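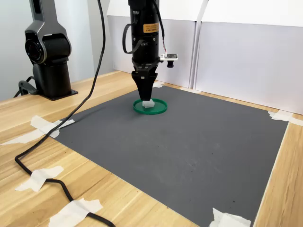

Why do harbor seals spend so much time out of the water?

Harbor seals come ashore to rest, to warm themselves, to give birth, to nurse their pups and to grow a new coat once a year. A healthy adult may spend several hours of each day on a rock, a sandbar or a beach, and a seal found lying there is in most cases doing exactly what it should.

The Seals of Gakovent Sound

By Tzu-hsuan Chung
11 February 2018

At low tide the ledges on the north side of Gakovent Sound rise out of the water in a broken line, and within an hour most of them are occupied. The harbor seal, Phoca vitulina, is the most familiar marine mammal on this stretch of coast and among the most widely distributed of all seals, found in temperate and cold waters on both sides of the North Atlantic and the North Pacific. Residents of Grestport have lived beside the colony for generations. The animals are still widely misunderstood, and the station at Grovwood receives calls throughout the year from people who believe that a resting seal must be sick, stranded or lost.

The harbor seal belongs to the family Phocidae, the true seals. Members of this family have no external ear flaps and cannot turn their hind flippers forward under the body. On land they move by hitching along on the belly, a method that looks labored and is poorly suited to long distances. In the water the same hind flippers provide nearly all of the power, swept from side to side while the short front flippers are used for steering.

Adults are stout and round-headed, with a short muzzle and nostrils that form a V. The coat varies a great deal. Some animals are pale silver with dark spots, others are nearly black with pale rings, and a few seals in the Sound carry a rusty tint on the head and shoulders, a stain caused by iron compounds that settle on the hair. The pattern of spots remains largely the same through life, and researchers use it to tell one seal from another.

Life on the Ledges

Coming ashore is known as hauling out, and the ledges of the Sound offer what harbor seals generally look for: a gentle slope, deep water close by and a clear view in most directions. Because many of the rocks are covered at high water, the daily schedule of the colony follows the tide more closely than it follows the sun. Seals that are reluctant to leave will hold their places as the water rises, with head and hind flippers lifted clear, until the rock has disappeared beneath them. The curved posture that results is often described by visitors as a banana shape.

Harbor seals gather in groups, but they are not especially sociable. They keep a space between themselves and their neighbors, and an animal that comes too close can expect a growl, a wave of the flipper or a snap. Benedikt Wunderlich, who has directed the Grovwood survey since it was established, believes that the main benefit of the group is shared watchfulness.

"A seal alone on a rock raises its head far more often than a seal in company," he said. "In a group, each animal can sleep a little longer. They tolerate one another for that reason, and I would not go much further than tolerate."

Under water the picture changes. Harbor seals hunt largely on their own, taking herring, flounder, sand lance, sculpin, squid and whatever else the season provides. Most dives last only a few minutes, although an adult can remain under for considerably longer. Before diving, the animal breathes out. Its heart rate falls sharply, and oxygen is drawn from stores held in the blood and muscle. The whiskers are as important as the eyes. They are sensitive enough to follow the trail of moving water left by a passing fish, so that a seal can feed at night or in silt where vision is of little use.

Counting the Colony

The survey at Grovwood is conducted from shore and from a small boat, with each ledge counted at low water during the molt. That season is chosen because the largest share of the population is then out of the water and visible. The highest single count of the most recent season was 839 animals. The season before, it was 758.

Amerley Korletey, who prepares the survey's annual report, advises readers to treat the difference with care. A count of seals on land is never a count of all seals, and the share of animals at sea on a particular afternoon depends on wind, rain, air temperature, boat traffic and the state of the tide. Two seasons do not establish a trend. The report states only that the colony appears to be stable and that the ledges near Ferri, at the mouth of the Sound, are used more heavily than they once were.
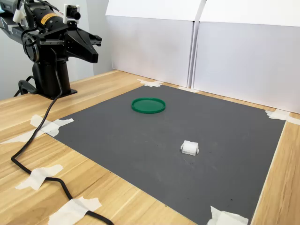

Ferri is a low island with no permanent residents and a long gravel spit on its sheltered side. Seals were seldom recorded there in the early years of the survey. Their growing use of the spit may reflect a change in the location of fish, or it may follow from the increase in summer kayaking farther up the Sound. Korletey considers both explanations reasonable and regards neither as proven.

The Pupping Season

Preparations for the new season begin in March, when the boat is inspected and the shore stations are cleared. Pups arrive later in the spring and into early summer. A female bears a single pup, and the timing within any one colony is fairly consistent from year to year.

The newborn harbor seal is unusually well prepared. Many seal species are born in a long, pale, woolly coat called lanugo, but the harbor seal normally sheds this coat before birth and arrives in a version of the adult's short hair. It can swim almost at once - a necessity on ledges that may be under water within hours. Pups often ride on the mother's back or stay close at her shoulder, calling when separated.

Nursing lasts four to six weeks. The milk is extremely rich in fat, and a pup may double its weight before it is weaned. During this period the mother makes feeding trips and may leave the pup alone on shore. It is at this stage that well-meaning people do the most harm. A pup lying by itself on a beach is commonly assumed to be abandoned, and people have been known to pour water over it, wrap it in blankets or attempt to return it to the sea. The mother, meanwhile, may be waiting a short distance offshore for them to leave.

"We ask people to step back and telephone," said Korkor Tetteh, who coordinates stranding calls for the station. "Keep the dog on a leash, note the place and the state of the tide, and let a trained person decide. A pup that is picked up without need has lost its best chance."

The Annual Molt

Once the pups are weaned and mating has taken place, the adults molt. Old hair, by now dull and brownish, is replaced over a period of weeks. New hair grows best when the skin is warm, and warming the skin in cold water is costly, so the seals remain ashore for longer than at any other time of year. Repeated disturbance during the molt forces them back into the water and uses energy they would otherwise save. Young seals generally molt first, and adult males tend to be among the last.

Sharing the Sound

The guidance issued to boat operators in Grestport is brief. Vessels should pass the ledges slowly and on a steady course, and should remain at least 400 feet from any group with pups. Paddlers are asked to observe the same distance. Kayaks are quiet and low in the water, and seals may fail to notice them until they are very close, at which point the whole group can rush for the water at once. Pups may be separated or injured in the confusion.

Rochelle Tawhiri, who operates a passenger boat from the town pier, adopted the distance before it was recommended. She reports that her customers see more as a result. Seals that have not been alarmed go on with what they were doing - scratching, yawning, quarreling over a few feet of rock - and the boat can stay in view of them through much of the low tide.

Relations with the fishing community are more complicated. Seals take fish from nets and sometimes damage the nets in doing so, and the losses fall hardest on those who work alone. Wunderlich has met with net fishermen each winter to compare notes on where and when damage occurs. The present discussion concerns 2 net sites east of Ferri, where a stiffer mesh is to be tried when the fishery reopens. The results will be included in the next survey report, together with the counts from the spit.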